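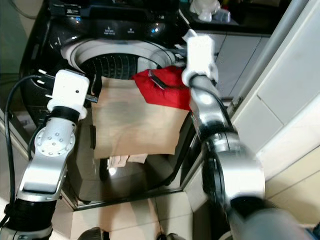
Figure 3. Two-arm laundry task: the left gripper holds one corner of the tan fabric, and the right gripper holds the other corner together with a red cloth.

4.2 The laundry task

Of all the household tasks the student teams took on during the Donomberg course, laundry was the one they argued over most and enjoyed most. Cloth has no fixed shape, it hides its own corners, and it likes to travel with its neighbors. Figure 3 shows a case we came to call a shared grasp, in which one gripper closes on two pieces at once. Under our original labeling rules this counted as a failure. Sumeya Zeleke's team objected, and we think they were right! A person emptying a washer grabs whatever comes to hand and sorts it out later, so why should a student's robot be marked down for the same thing?

We therefore split the old failure label in 2. A shared grasp is now "recoverable" if each piece can still be let go without dropping the other on the floor, and "tangled" if it can't. The teams relabeled all 226 laundry episodes by hand over one long afternoon in June, working in pairs and swapping episodes halfway through. Disagreements went to Henk Dierckx, who had written the first set of rules and was cheerful about seeing them taken apart.

The new labels changed how the students talked about their work. Before the split, most log entries for a bad grasp were a single word. Afterward we began to find real observations: which corner had been picked first, how far the arms were from each other, whether a smaller piece was hanging underneath. Hubert Walczak started sketching the hang of the cloth next to each entry, and by the following session the other teams were doing it too (the sketches are delightful, and several are kept with the course notes).

Students also had to decide where both arms should be before the first grasp. Getachew Degefa's team preferred to bring them in together, one to each side of the door opening. The Mekonnen group sent one arm ahead and let the second follow. Both plans were kept, and we encourage future classes to try them side by side, as comparing them led to the liveliest discussion of the whole course. Section 4.3 takes up folding, where the same question comes back in a harder form.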